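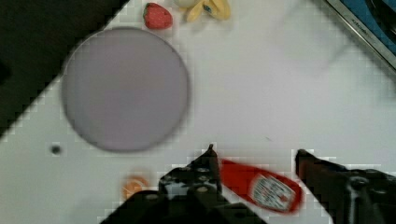 winik_dan: Same symptom on our second arm, so before you strip anything down, check whether the finger force reading goes to zero before or after the release. If it goes first, your controller thinks it has lost the part and is opening on purpose.

T_Opoku: Reading goes first. Full history for anyone joining at this point.

Table-top sorting cell at Gustthorpe, one arm, two-finger gripper, wrist camera. Items are mixed food shapes, to be moved to marked positions on request. The fault is an uncommanded open in mid-carry. First occurrence was at cycle 31 after a restart, then nothing until cycle 412. Drop height both times was 200 mm. No alarm, no entry in the fault log beyond "grip state changed". The program carried on to the place position and released nothing.

The last part worries me more than the drop does.

Rernitz: Uncommanded open is nearly always the cable. Wrist loom flexes, one conductor goes intermittent, force signal drops out, controller follows its logic. Change the cable.

T_Opoku: Cable was changed after the first event. Second event was on the new one.

Rernitz: Changed for new, or changed for another out of the drawer?

T_Opoku: New, sealed bag. Continuity checked through the full wrist rotation, both directions.

holdfast: What is the grip force set to? Ketchup bottles are awkward if you take them across the body. If the tips land on the curve, the thing rolls out as soon as the wrist turns. That would give you zero force with no electrical fault at all.

T_Opoku: 60 per cent of rated. The open was commanded by the controller. The finger position trace shows full travel outwards. A bottle rolling out would leave the fingers closing on nothing.

holdfast: Not necessarily. Some versions of the grip routine treat closing on nothing as a missed pick and open to the ready width. You would see force to zero, a short inward movement, then full open. Look at the trace at a finer scale.

winik_dan: Agree with holdfast. Ours did exactly that and the inward movement was so short that I took it for noise.

Rernitz: I still say electrical. A slip would show up on the same item every time.

holdfast: It would not. It depends where on the item the tips land, and that depends on the camera.

T_Opoku: Re-plotted both events.

Cycle 31: force drops to zero, fingers move in, pause, full open. So a slip, and holdfast is right about that one.

Cycle 412: force drops to zero in a single sample, no inward movement, full open. The item was still held when the command was given. That does not look like a slip to me.

Rernitz: Thank you. The second one is electrical.

winik_dan: Or two separate faults. Check the connector on the arm side. A new cable into a worn socket behaves like an old cable.

T_Opoku: Socket has some play in it. I can get the force reading to drop by pushing the plug sideways with a finger. Replacement ordered.

holdfast: That deals with one of them. The slip is still there, and so is the bigger problem, that the program goes to the place position with no part and reports nothing. I would not let anyone reach into that cell until a lost grip stops the arm.

Rernitz: A stop on lost grip will drive the operators mad. Every missed pick becomes a walk to the panel.

holdfast: Then separate the two. Missed pick before the lift, retry. Lost grip after the lift, stop and hold position.

T_Opoku: Going with that. The stop after lift is in and tested by pulling the force signal at the terminal block. Arm halts and the fingers stay where they are. Retry is limited to two attempts.

The slip is not fixed. I am going to try a lower wrist speed first and leave the grip force alone, as the softer items mark easily at anything higher. The cell stays fenced and off the shift list until the socket arrives.

winik_dan: Post the trace when the new socket is in. I have the other arm apart at the moment and would like to compare.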